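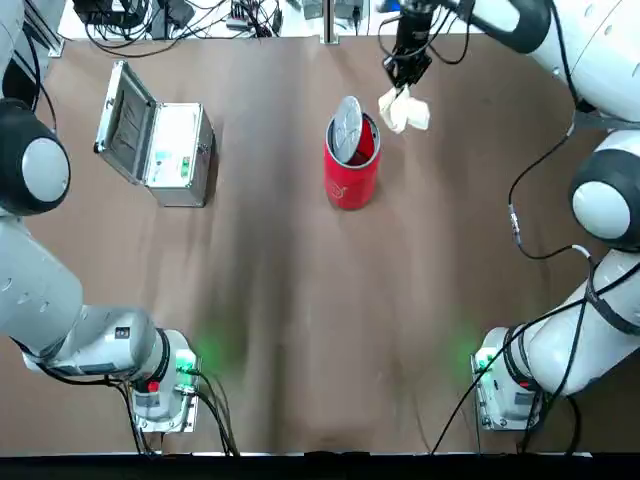

Figura 2. Dos brazos blancos a ambos lados de una superficie de trabajo marrón.

4.2. Lectura devocional en grupos parroquiales

La muestra procede de la parroquia de Cárdenas, donde Leidy Pacheco coordinó las entrevistas entre marzo y junio. Participaron 199 personas, repartidas en grupos que leían el libro de Proverbios en sesiones de 60 minutos. Las respuestas abiertas se transcribieron íntegras y se dividieron en 3921 fragmentos.

El tema más frecuente fue el uso de la palabra en la familia – sobre todo la corrección a los hijos – seguido de la oración en común. Los lectores de más edad citaban los versículos de memoria.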